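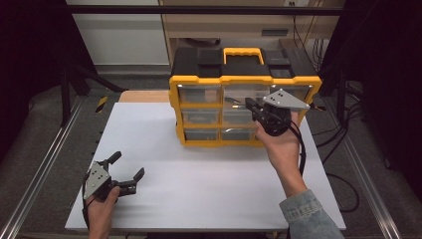 Yellow and black organiser with the clear drawers.

The count at Plurkside finished a little after two in the morning and I was home by three. I had been down as a counting agent for Ronaldo Seixas, who stood for the Jondstead seat on the town council as an independent and lost by 18 votes. He got 1,446, which in most years would have won it.

I should say how I came to be there. I am not a member of any party. I signed his nomination paper in March when he knocked on our door about the bus route, and a month later I was putting leaflets through doors in Tavares Road. I had never done that before. Most letterboxes in Jondstead are either at shin height or have a brush inside that folds the leaflet in half, and you learn to push it through with a wooden spoon. We had 400 leaflets per round and I did four rounds.

The bus was most of the campaign. The council wants to end the evening service after seven and put the money into the car park behind the old Zullance works. The sitting councillor voted for it at the first stage, then said in her election address that she had concerns. Seixas said he would vote against it and said very little else, apart from a page on bins. Some people told me on the doorstep that they wanted to hear more from him on housing, and I think they had a point. He answered questions on it at the meeting in the church hall, but there were only 40 of us there and half had already made up their minds.

I had expected the count to be noisy. It was quiet for long stretches. The boxes come in, the papers are tipped out and the first job is only to check that the number in the box matches the number the polling station wrote down. We stood on one side of the tables and were not allowed to touch anything. You try to keep a tally of the crosses as they go past, upside down, and after an hour I had given up on mine because it didn't agree with the man next to me, who was from the other side and very decent about it. He lent me a pen.

The doubtful papers were gone through at half past twelve. One voter had written a paragraph about dog mess. Another had put a tick where the cross should go, and that was allowed, as it was clear what they meant. None of it made a difference.

Seixas asked for a recount and got one. It came out the same. He shook hands, made a short speech thanking the staff, and went outside to ring his mother. A few of us waited by the doors with our coats on, and then there was nothing more to wait for.

The vote on the evening bus is in July. It is open to the public and you can put a question in writing beforehand, which I have done. Mine asks how many people use the last two services, because the figure in the report is for the whole day and I can't find the evening one anywhere. If anyone reading has it, please leave a comment.

I still have a bundle of leaflets from the last round in the hall cupboard. They are blank on the back, so I am using them for shopping lists.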